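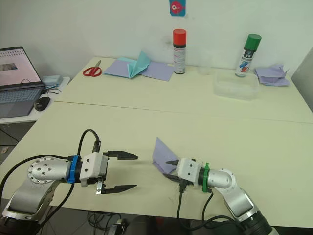 Papierset "Basis" von Delard im Test

Juni 2019

Eigentlich wollte ich mir gar kein neues Faltpapier kaufen. In der Schublade im Flur liegt noch genug, darunter ein angebrochener Block von Pellegrini, an dem ich sehr hänge und den ich deshalb kaum benutze (wer sammelt, kennt das). Aber dann stand im Februar im Bastelladen das Set "Basis" von Delard im Regal, und ich bin schwach geworden.

Was drin ist

100 Bogen in fünfzehn mal fünfzehn Zentimetern, durchgefärbt, dazu ein Falzbein und ein kleines Heft mit Anleitungen. Die Farben sind eher zurückhaltend: Lavendel, Salbei, ein warmes Sandgelb, ein Grau, das bei Lampenlicht fast blau wirkt. Mir gefällt das sehr, meine Nichte fand es "ein bisschen wie beim Zahnarzt". Sie ist neun und hätte gern Glitzer gehabt.

Wie es sich falten lässt

Das Papier ist griffig und nimmt einen Falz sofort an, und der bleibt dann auch da, wo er hingehört. Beim klassischen Kranich ist das eine Freude, die Spitzen werden wirklich spitz. Schwieriger wird es bei Modellen mit vielen Lagen. Beim Frosch hatte ich am Ende ein ziemlich dickes Päckchen in der Hand, und an einer Ecke ist die Faser gebrochen -- kein Weltuntergang, aber bei dunklen Farben sieht man so etwas leider gleich. Für feine Tiere nehme ich weiterhin das Papier von Pellegrini, das ist deutlich dünner.

Für Schachteln dagegen, für Umschläge und Sterne mit mehreren Teilen gebe ich Delard nicht mehr her! Ich habe an zwei verregneten Abenden eine ganze Girlande für den Balkon gefaltet, und sie hängt noch.

Das Falzbein und das Heft

Das Falzbein ist aus Kunststoff und mir zu kurz, ich bin schnell wieder zu meinem alten von Hovus zurückgekehrt, das schon ganz glatt geschliffen ist vom vielen Streichen. Das Heft ist hübsch gezeichnet, springt aber zwischen Schritt 4 und Schritt 5 der Lilie so unvermittelt weiter, dass ich dreimal von vorn angefangen habe und am Ende doch in mein altes Buch geschaut habe.

Mein Eindruck

Wer gern Schachteln und Sterne faltet oder mit Kindern am Küchentisch sitzt, wird mit dem Set glücklich. Einen Stern ziehe ich für das Heft ab. Lavendel ist bei mir übrigens schon aufgebraucht, einzeln nachkaufen kann man die Farben bisher leider nicht.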